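Reset conditions for simulated arm tasks, second pass

The first version of these notes ran to four pages and contradicted itself on page two. What follows replaces it. It covers single-arm tabletop tasks in simulation, and it applies to both of our task sets, Kakby and Balley. Boonchu has its own rules and I have left them alone.

Start with the episode definition. An episode begins at the first commanded action after reset. It does not begin when the scene loads. Objects are spawned slightly above the tabletop and need time to settle, and if the settling steps are logged, the policy learns to wait. We let physics run for 60 steps with the arm holding its start pose, then zero the clock. If any object is still moving after that, discard the reset and draw a new seed. Do not extend the settling period for one bad seed.

Seeds are logged with the episode, in the same file. A separate seed list will drift out of order the first time a run is restarted. I lost over 616 episodes to that in June. The trajectories were fine, but none could be matched to a starting layout, so none could be replayed.

Camera views are named by mounting point: wrist, base, side. "Camera 2" means something different in every export. A wrist view that is mostly arm is still valid. Keep the housing and flange in the render, with the same offset in training and evaluation. Hiding links to get a cleaner view of the table produces a policy that has never seen its own hardware.
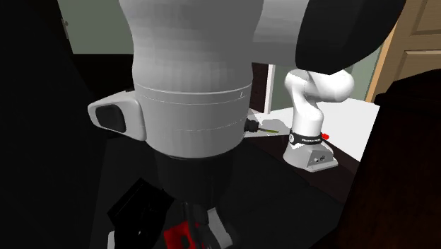 Plarnard wrote in after the first version to object to the discard rule. The argument was that throwing out unsettled seeds biases the set toward easy layouts, with objects spread apart and lying flat, and that a stack or a leaning part would almost never survive the check. I agree with the objection. The rule now requires the discarded seeds to be written to a reject log with the name of the object that failed. If one object accounts for most of the rejects, fix its collision mesh before collecting anything else.

Success checks come last. A task passes when the goal condition holds for 3 consecutive checks with the gripper open. One check is too few, as a dropped object can pass through the goal region on its way to the floor. Timeouts are logged as timeouts and kept separate from failures.

The reject log format is still open. I am using one line per seed for now, plain text, seed first.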